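Harkport Student Robotics Forum
Board: Build Season > Manipulation
Thread: tidy-up task, bottle off low table, reach problems. help
Started by halfbridge_hattie

halfbridge_hattie
ok so quick one before lab closes. second year project, household tidy module, our team has the "clear the coffee table" task. two arms, head cam, teleop for now, then we train on the episodes. plan was simple. pick bottle, lift, hand over or carry, bin. plan is not going simple

issues so far
- table is low and the top is black and super shiny. depth goes to mush on it
- bottle is clear. see above
- bin sits on the carpet in front of the table so the arm has to come back toward the body and down. elbow gets very close to the table edge
- 73 episodes so far, team target is 800 by end of June. yes I know

left arm has the bottle here, right arm waiting at the front edge
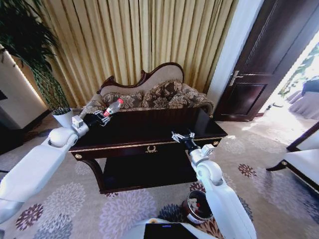
left gripper on the bottle, right one open near the front of the table

question is basically: which arm should do the drop. I say right becuase the bin is on that side. my teammate says whichever arm grabbed it should finish. we've been going round on this since lunch

gantry_goose
one arm. always one arm. handovers of a clear bottle in midair are where student projects go to die. we did handovers last year on the Sayegh kit and threw out more episodes than we kept

mbolt
disagree w/ goose. bin is under the right arm. if left does the drop it has to cross the whole body. have you looked at where your left elbow is?? it's right by the front edge already

gantry_goose
so grab with the right in the first place

mbolt
bottle's at the far left end

gantry_goose
then put the bottle down in the middle with the left and pick up with the right. table is a perfectly good handover fixture. free, doesn't move

halfbridge_hattie
hm. place and regrasp. didnt think of that for the drop, we only use it for resets. doesn't that double the number of grasps that can fail tho

gantry_goose
two easy grasps beat one hard handover. imo

tinplate
lurker, first year, sorry if dumb. why not move the bin to the left

halfbridge_hattie
not dumb. the task sheet says bin position is fixed for the demo run and everyone's policy gets scored on the same layout. can vary it in training but the demo spot is the demo spot

tinplate
ah ok. thx

mbolt
also what does your grasp look like, neck or body? from the pic the bottle is tilted up, cap pointing away to the right. if thats your carry pose you'll have to rotate a LOT to get it in a round bin neck first

halfbridge_hattie
operator choice atm. we never wrote it down. three of us drive and all three do it differently

mbolt
there's your real problem. write it down

servo_soup
+1 to writing it down. we lost a whole month to this. operator A always went in from the side, operator B always from above, policy learned to hover in between and do nothing. very polite robot. useless

servo_soup
also label. is it the same bottle every time? if the only thing the net can see is a red label on clear plastic it will learn "red thing". ask me how i know

halfbridge_hattie
how do you know

servo_soup
demo day. somebody's red pencil case. moving on

halfbridge_hattie
lol. ok yes same bottle every time so far. will swap some in. what about no label at all?

servo_soup
save that for later, get the labelled ones working. one thing at a time

gantry_goose
what are you logging with

halfbridge_hattie
Plirnex recorder, the student build. head cam plus both wrists plus joint states. sync is ok now, it was not ok before

gantry_goose
check your timestamps anyway. ours drifted whenever someone plugged a laptop in

halfbridge_hattie
will do

halfbridge_hattie
back, next session. tried a few variations. bottle on its side this time, right arm reaching over, gripper on the far side of the tabletop, left arm up near the front left corner

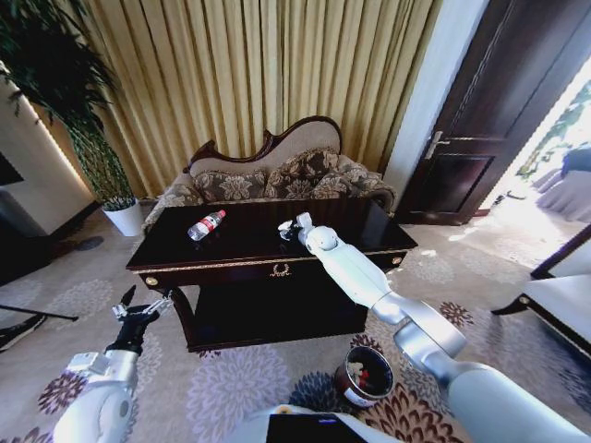 What we tried, short version

1. right arm straight to the bottle, left parked open by the corner. reach is ok but the forearm covers a big chunk of the head view. wrist cam has to do the work
2. left picks, sets down middle, right regrasps, drops. slow. but it felt calm?? hard to explain. operators liked it
3. midair handover. goose you were right and I hate it. we gave up on it before the tea break

haven't decided between 1 and 2

gantry_goose
i accept payment in snacks

mbolt
for 1, where's the left gripper supposed to be during the reach? its raised by the corner in your pic. if you don't fix a park pose the policy will wander it about for no reason. pick a joint config, make a button for it

halfbridge_hattie
no button yet, we eyeball it. ok adding to list

mbolt
also bottle on its side = different grasp entirely. are you mixing standing and lying in one set?

halfbridge_hattie
yes. is that bad

mbolt
i'd tag them seperately at least. train on lying only first. see if it does anything

servo_soup
nah mix them. if you split now you'll have two tiny sets and 800 turns into 400 and 400

mbolt
tagging isn't splitting. you can always merge later, you can't always untangle

servo_soup
fair. tag then mix

tinplate
how do you stop it rolling when it's on its side

halfbridge_hattie
close the gripper slow and come down over it so both fingers get past the middle before they touch. if one finger touches first on that shiny top it's off. we tell operators to wait a beat above the bottle before going down. also gives the model a cleaner bit of video to look at

tinplate
makes sense. we start our module in the spring and I'm already scared

gantry_goose
you should be

servo_soup
ignore goose. start with something opaque and square

zed_axis
coming in from the other lab. for the shiny top: dont bother with depth on it. we fit a plane once at the start of each episode from the table edges and just trusted that for height. you've got gold trim right along there, nice strong edge to find. worked fine with the Zulitz arms, which are not exactly precise

mbolt
plane fit per episode is overkill if nothing moves

zed_axis
things move. base gets nudged. table gets nudged. people have knees

mbolt
ok. knees. conceded

halfbridge_hattie
we're end to end from RGB so no explicit height but could be handy for the safety stop. right now the stop is me yelling

zed_axis
yelling has latency

halfbridge_hattie
so does my teammate

zed_axis
do the curtains cause you trouble btw? ours is a bare lab, much easier background. yours has cushions, carpet flowers, open door w/ sunlight in the next room

halfbridge_hattie
curtains no. the doorway yes, that bright patch pushes the exposure around. we locked exposure on the head cam after the first batch. first batch is tagged and might get dropped

servo_soup
don't drop it!! variation is good

mbolt
drop it

servo_soup
every thread

halfbridge_hattie
ha. ok keeping it on disk, leaving it out of the first run, will compare after. decision on the arms: going with 2, set down and regrasp, right does the drop. teammate agreed once I let them pick the park pose. writing the operator sheet tonight

draft so far, shout if wrong
- left grasps bottle on the body, below the cap, not the neck
- set down mid table, label facing up if you can
- left back to park, wait till it stops
- right comes in from the front, pause above, close slow
- lift clear of the trim BEFORE coming back
- over the bin, pause, open
- both arms home, then stop recording. not before

gantry_goose
"label facing up if you can" will be ignored by all operators. cut it

halfbridge_hattie
cut

mbolt
add what counts as a fail. dropped on carpet = keep or bin the episode?

halfbridge_hattie
keep and tag if they recover it, toss if a human has to touch anything

mbolt
good

servo_soup
no notes. post the numbers when you have them

halfbridge_hattie
update, late, 11 pm. 581 episodes. new sheet is helping a lot, one driver went from constant redos to nearly none. first training run is going overnight on the shared box so pls nobody from Harkport kick it off, it's the job called bottle_v2

gantry_goose
is that the one using all the memory

halfbridge_hattie
goose

gantry_goose
i haven't touched it. yet

halfbridge_hattie
will post rollouts in a new thread. tinplate come by the lab if you want a go at driving, we're in most afternoons

tinplate
omg yes. is tomorrow ok

halfbridge_hattie
yep after 2. bring a bottle, any kind, we need more sorts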